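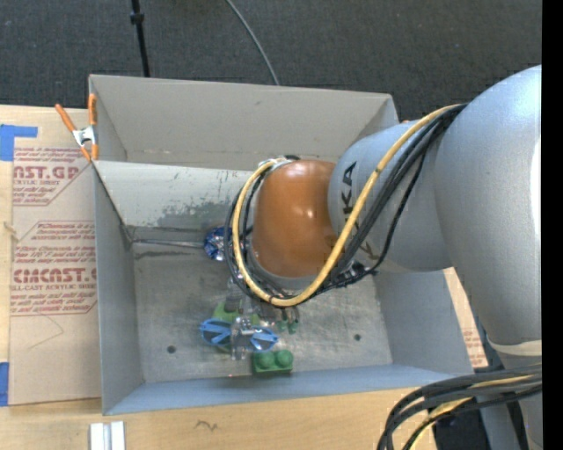 How I Sort a Junk Drawer in One Evening

I've put this off for most of a year, so if your kitchen drawer only opens if you shove a hand in and flatten the spatula first, you're in good company. My method takes 60 minutes and a cup of tea, and it works for any drawer that has turned into a home for dead batteries and takeout menus.

What you need

- A clear table, or a clean patch of floor
- One big bin or box for everything that comes out
- A trash bag
- 5 small boxes (I use the lids from old Rakent shoe boxes)
- Masking tape and a marker

Step 1: Empty the whole thing

Pull the drawer right out if it lets you and tip it into the bin. All of it! I used to pick through the drawer while it was still in the cabinet, and I'd just end up moving the same tangle of rubber bands from the left side to the right side. Wipe out the drawer while you're at it. Mine had a layer of crumbs and glitter, and we haven't owned glitter in ages.

Step 2: Trash first

Go fast here. Dried-up pens, expired coupons, soy sauce packets, the manual for a toaster you gave away. Batteries don't go in the trash bag - set them aside and drop them at a recycling point.

Step 3: Sort into your lids

Mine are labeled Tools, Tape and String, Writing, Power, and Mystery. Power is chargers and cables. Mystery is keys and those little plastic parts that must belong to something. Try each key in every lock you own before you give up on it. One of mine fit the Sorkuteck bike lock that I'd been about to cut off with bolt cutters.

Step 4: Be mean about doubles

You need two pairs of scissors, tops. I had a few pens I liked and a whole crowd of free ones from the Reltia garden center, so the free ones went to the office.

Step 5: Put it back

Lids go in with the stuff you grab most at the front. Stick a loop of tape under each one so it doesn't slide around when you yank the drawer open. If a lid won't fit, cut down one side and fold it in.

Step 6: Date the Mystery lid

Write the month on a bit of tape. Mine says September. Whatever is still in there 2 months later goes out, except keys, which get to live on a hook by the back door.

I'm doing the linen closet next, probably on a Tuesday after dinner, and I'm going to need a bigger bin.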